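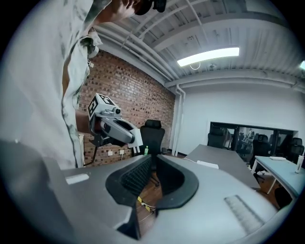 TRUNENT OPEN DAY: REVIEW MEETING

Minutes of the meeting held on Mon 11 November in the small kitchen, the meeting room having been booked by someone who did not come.

In the chair: Leonie Steinbach
Minutes: Marjorie Sowerby
Also present: the demonstration team, front desk, buildings, one person from sales (left during item 4)

1. Minutes of the last meeting
Agreed as correct, apart from the spelling of Lasow, which has now been wrong in three different ways. It is the name of our hand-gripper demonstration and it has five letters.

2. Attendance
Front desk reported 43 visitors. The sign-in sheet shows rather more, but one of them is "Mickey" and another has signed in the column for car registrations. The Heitmann party arrived early and were given coffee. The coach party arrived late and were given what remained of it.

3. The Lasow demonstration
Leonie thanked the team. Visitors had plainly expected a large orange arm throwing car doors about, and got a person in a headset holding a pair of hand grippers. Most came round to it once they were allowed to squeeze one.

The talk ran long in every session. The part on why the grippers carry white cubes with black patterns on them needs shortening, as visitors grasp that the cameras use the patterns to work out where the hands are, and then hear it again twice. The man who asked if it could be scanned at the supermarket is not to be encouraged.

It was agreed that the person demonstrating should do some of it seated and some standing. The back row cannot see a lap.
ACTION: demonstration team to cut the talk to 11 minutes, timed with a clock this time.

4. Floor and cables
Buildings raised the cables. Leonie said that cables had been raised in August. Buildings said yes, and that they were raising them again.

The hazard tape was welcomed in principle. Several visitors took it to be the place to stand, and stood on it. After some discussion it was agreed that black and yellow means danger to people who work here and "queue here" to everybody else. A rope was suggested. Sales said that a rope gave the wrong impression. Asked what the right impression was, sales took a call.
ACTION: buildings to bring two kinds of cable cover to the next meeting, and to bring the actual covers, as we have seen the catalogue.

5. Chairs
There were office chairs in the room, and visitors sat on them and rolled. One guest from Heitmann travelled some distance during the questions. Fixed chairs to be borrowed from the Merkel room, if the Merkel room will admit to having them.

6. Costs
The day came to £1595, against a budget that Leonie described as "a feeling". The largest item was sandwiches. The second largest was signs, one of which pointed at the car park from inside the car park.
ACTION: Marjorie to keep the signs. They are under her desk and she would like this known.

7. Visitor comments
Read aloud, with the ones about parking taken together. Extracts:
"Very interesting. Is it finished?"
"My daughter now wants a pair."
"I did not understand the middle but the young man was pleasant." (The demonstrator was asked whether he wished to reply and did not.)
"Could it peel a potato?"
The potato came up on four cards. The team is of the view that a potato is a reasonable thing to ask for and a bad thing to promise. It was left on the table, so to speak.

8. Write-up for the website
Marjorie had drafted a short piece. It was read, the word "revolutionary" was found not to be in it, sales being absent, and it was passed. Text attached.

9. Any other business
The kettle. Deferred.

The meeting closed when the people who had booked the kitchen arrived.

ATTACHED: ITEM 8, WEBSITE PIECE

An afternoon with Lasow
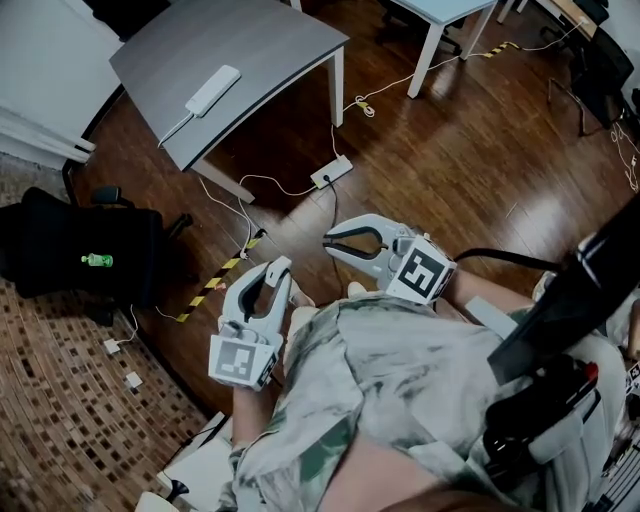 By Marjorie Sowerby, Trunent front office

I have worked down the corridor from these grippers for long enough to have stopped noticing them, so it was good to sit with people who hadn't.

The idea is easy to say. You take a gripper in each hand and do an ordinary job with it: pick up a cup, fold a cloth, put a lid on a box. Your movements are recorded, and a robot can later be taught from them. Doing it is harder. You go in thinking you know how to pick up a cup and find that your fingers have been handling the details for years without telling you.

One visitor managed the cup at the first go and looked round for applause, which he got. His wife then did the lid, which is worse, and said it was like eating peas in oven gloves. The team have asked if they may use that.

We plan to open the doors again. Please wear flat shoes, mind the tape, and park where the new sign says, once we have put it somewhere else.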